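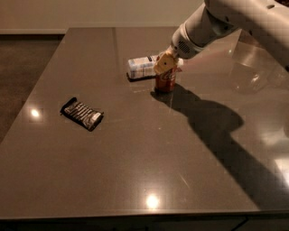

I've been meaning to write about my snack habits for a long time, mostly because I keep promising people I will and then I write about curtains or soup instead. So let's do it today, with a cup of tea next to me and the rain coming down sideways. My afternoon snack has hardly changed since I was in my twenties. It's a cola and something chocolate, and I want them sitting out on a table where I can see them, the way other people like to look at a bowl of fruit. A red can standing up, a candy bar lying at an angle off to the left on that shiny dark brown surface, and I'm as happy as I was at sixteen with my allowance in my pocket. I know, I know. There are almonds in the house. I bought them myself.

What I really want to talk about, though, is the table, or tables, or I suppose the whole business of having a surface that is for nothing but a snack. (Stay with me.) For years we ate everything at the kitchen counter, standing up, usually with one hand in the bag. My mother would have been horrified. She put a crisp roll on a plate and sat down to eat it even when she was home alone, and if you dropped in at three o'clock you got a plate too, and a napkin folded into a triangle.

Then in December my friend Cor Lambrechts moved to Kosholm and I went up on the train to help unpack. Cor owns more books than chairs, so there we were on the first evening with one good table and nothing to sit on, eating cheese crackers off the lid of a box. It was such a nice evening! We talked until past eleven. I came home thinking that I hadn't once looked at my phone while I was eating, and that it must have had something to do with laying the food out first and then sitting down to it, even if sitting down meant the floor.

So now I have a rule, and it's a very small rule. Everything I'm going to eat goes on the table before I open any of it. If it isn't on the table, it isn't part of the snack. I don't go back to the cupboard. That has done more for me than any of the apps, and I've tried a few of those, including one that told me I had 3,657 steps to go when I was already in my pajamas.

I should say something about glossy tables, while I'm at it, because a few of you wrote to me after the post about the Bosman sideboard and asked how I live with a shine like that. The answer is that I wipe a lot. A dark glossy top shows every crumb and every fingerprint, and when the light comes in low you get long shadows lying across it from whatever happens to be standing there, so even a can looks rather grand in the late afternoon. I find it pretty. My sister finds it exhausting, and she has a pale scrubbed pine thing that she says hasn't been properly cleaned in years, and you'd never guess.
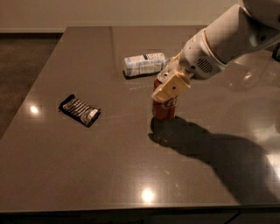

Cans are a whole subject too, when you have a table you care about. A cold one leaves a ring if you forget it, and I forget it every time. I have coasters. I have far too many coasters, since I can't walk past the Wevow stall at the spring market without coming home with another set (the woven ones, blue and gray, they're lovely, go early). But you have to have the coaster out before the can, and in my house the coasters live in a drawer at the other end of the room. I've started keeping two of them in the fruit bowl. It looks a bit odd and it works fine.

As for the chocolate, I take it out of the refrigerator a good while before I want it. I know some of you like it hard enough to break a tooth, and we can still be friends. I like it at room temperature, in its wrapper, waiting. I had a phase of unwrapping it and cutting it into slices on a little board, which looked elegant and made me eat it in four minutes. Leaving the wrapper on slows me down. You peel back a little, you have a bite, you put it down again, you drink something, you look out the window at the neighbor's cat walking along the fence.

And yes, I do read the back of things now, my doctor asked me to. She was kind about it. She didn't tell me to stop, she asked whether I could make it one can and not two, and whether it had to be every day. So it's down to three afternoons a week, and on the others I have tea and a plain cookie, and after the first grumpy fortnight I stopped minding. I even look forward to the cola days more, which my mother would have told me for free.

A reader asked what I keep in the snack cupboard these days, so quickly: the almonds, still nearly full. Rye crackers. A tin of the ginger cookies from Vesomus, bought on sale. Two kinds of chocolate, one for me and one that I say is for guests. Popcorn kernels that I think moved with us from the old apartment, so that gives you an idea of their age. I should throw those out.

Next week I'm going back up to see Cor, who has chairs now, four of them, none matching. I'm bringing crackers and a proper plate to put them on, and if I can find the napkins I'll try to remember how she did the triangles. I think you start from the corner. My aunt would know, I'll call her on Sunday and ask, and then I'll be on the phone until lunch.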